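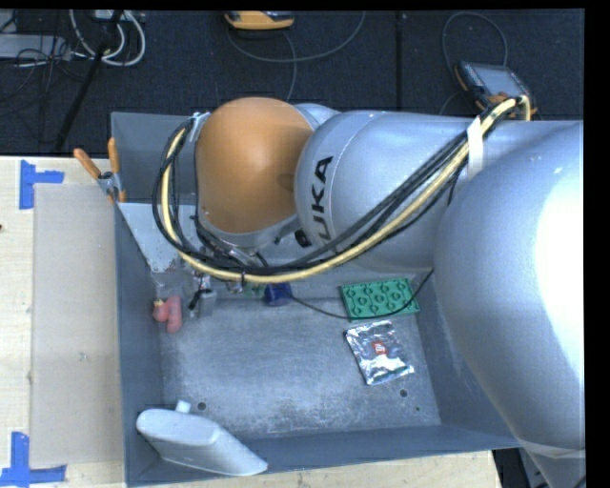
Levain qui ne monte plus depuis le déménagement

Bonjour à toutes et à tous,

Nous avons quitté Ninau en septembre et, depuis, mon levain boude. Je le nourris comme avant, 50 g de farine et autant d'eau, toujours avec la farine T80 de chez Vastero, et il fait quelques bulles le matin puis plus rien. Le pain sort plat, un peu acide, mes enfants le mangent par gentillesse. L'eau est bien plus calcaire à Charbonneau, est-ce que cela peut jouer ? J'y suis très attachée, à ce levain, il a quatre ans, et je n'ai pas envie de repartir de zéro !
Merci d'avance pour vos conseils.
mamie_fournil

petitepoolish
Bonjour et bienvenue dans le coin ! Le calcaire, je n'y crois pas trop, par contre le chlore, oui, chez nous on le sent au robinet certains jours. Laissez votre eau reposer une nuit dans une carafe ouverte. Et surtout, quelle température fait-il dans votre cuisine ? Le mien a dormi jusqu'à 10 jours au frigo cet été et il est reparti très bien, mais il m'a fallu trois repas rapprochés, matin et soir, au chaud à côté de la box. Jetez-en une bonne partie avant chaque repas (ou faites-en des crêpes, c'est délicieux), sinon l'acidité s'accumule et il s'épuise. Un peu de farine de seigle aide beaucoup aussi — une cuillère suffit. Courage, un levain de cet âge, c'est costaud !

Gg_du_lac
levure de boulanger et on n'en parle plus

croute_et_mie
D'accord avec petitepoolish pour le seigle. J'ajoute que j'ai eu le même souci avec un bocal Plernix dont je vissais le couvercle à fond. Posez-le juste dessus. Mettez un élastique au niveau du levain quand vous le nourrissez, vous verrez s'il monte pendant la nuit et retombe avant votre réveil. Chez moi c'était ça, je l'utilisais trop tard. Donnez-nous des nouvelles jeudi ou quand vous aurez refait une fournée !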